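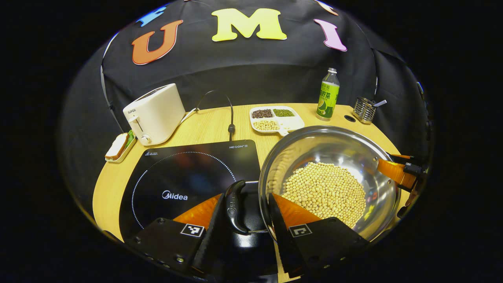

November 20, 2018

Hymnal engraving, Trevaskis edition. Proofs of No. 4 were read against the 1846 printing by L. Halliday and D. Ruawai. The alto in measure 2 should be a dotted quarter note - our file has a plain quarter. Corrected and saved.

The transposed copy in A major still drops the fermata at the end of the refrain. K. Geddes is to check whether the fault lies in the Midovitz export or in our own template.

Verse order remains as in the source. Catalog number 3776 is reserved for the choir version. Chord symbols are not yet entered.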